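Rapport d'avancement, cellule à deux bras Bayram
Projet Vamgate, atelier de Zasdale
Période couverte : de novembre à février

1. Rappel de l'objet

La subvention porte sur la remise en état et le maintien en service de la cellule Bayram, utilisée pour les essais d'assemblage à deux bras. Le présent rapport décrit les travaux réalisés sur la période, les points encore ouverts et les dépenses engagées. La partie logicielle fait l'objet d'un rapport séparé.

2. Pinces et caméras de poignet

Les pinces des deux bras ont été démontées et nettoyées. Sur le bras gauche, le jeu relevé dans les doigts venait des vis de fixation, qui se desserraient au fil des cycles. Elles ont été remplacées et remontées au frein-filet moyen. Sur le bras droit, un seul doigt a été changé. L'ancien est conservé comme pièce de dépannage.

Le contrôle se fait maintenant sur des briques de construction en plastique : saisie d'une brique, pose sur une plaque maintenue par l'autre bras, puis relâchement. Cet exercice sollicite les deux pinces à faible effort, et un défaut d'alignement y apparaît plus vite qu'avec les cales métalliques employées auparavant.

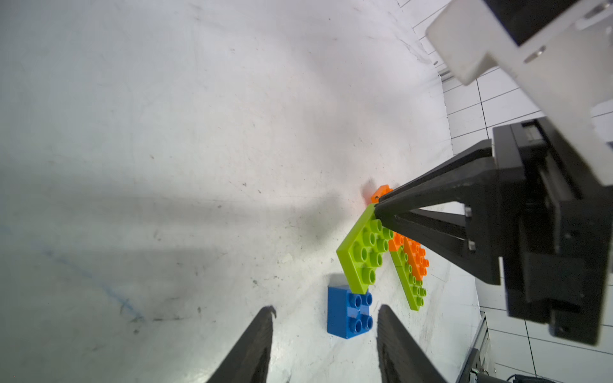 L'intervalle de resserrage a été fixé à 1000 cycles. Il était auparavant de 4000, valeur reprise de l'ancienne notice et trop longue pour notre usage. Le relevé est tenu sur la fiche de la cellule, avec les initiales de l'opérateur. Deux fiches de décembre manquent ; elles n'ont pas pu être reconstituées.

3. Embases, rail et câblage

Les deux embases ont été déposées, le rail avant dégraissé, puis l'ensemble remonté et serré en croix. L'entraxe a été repris au gabarit. Après remontage, l'étalonnage des deux bras a été refait en entier, caméras de poignet comprises.

Le câblage reste le point faible de l'installation. Le faisceau qui remonte vers chaque pince forme une boucle au poignet. Trop courte, elle tire sur le connecteur en fin de course ; trop longue, elle passe devant la caméra. La longueur retenue est notée sur la fiche et doit être reprise telle quelle à chaque remplacement. Les fils d'alimentation côté embases sont encore tenus par des colliers provisoires. Une goulotte a été commandée chez Pestdale et n'est pas livrée à ce jour.

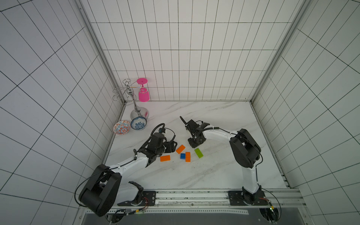 Rédaction : Birdie Haddad, responsable de la cellule

4. Procédure de remise en service

La procédure tient désormais sur une page, affichée à côté du poste. Avant chaque séance, l'opérateur vérifie les voyants des deux embases, amène les bras en position de repos et lance le cycle à vide à vitesse réduite. Il contrôle ensuite l'ouverture des pinces et l'image des caméras. Compter 20 minutes pour l'ensemble. En cas d'écart entre les deux bras, la séance est reportée et l'étalonnage repris.

Deux arrêts non programmés ont été enregistrés sur la période. Le premier venait d'un connecteur mal engagé au poignet droit. Pour le second, survenu en janvier, la cause n'est pas établie. Le bras gauche s'est mis en défaut pendant une approche et a redémarré normalement après coupure. Le journal a été transmis au fournisseur, sans réponse pour l'instant.

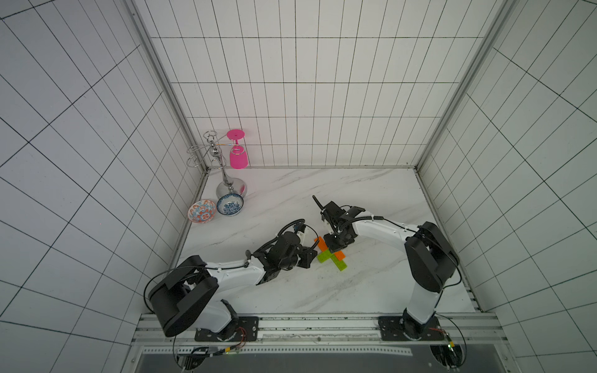
Cellule Bayram, les deux pinces au-dessus des briques de contrôle.

5. Dépenses et suite

Les pièces de rechange (doigts, visserie, connecteurs) représentent plus de 800 euros, imputés sur la ligne maintenance. La goulotte sera facturée à la livraison. Aucun dépassement n'est prévu sur cette ligne.

Restent à faire la pose de la goulotte, le remplacement des colliers provisoires et un second contrôle de l'entraxe, demandé après le défaut de janvier. Nous sollicitons par ailleurs l'accord du financeur pour l'achat d'une pince complète de secours. Le devis est joint en annexe.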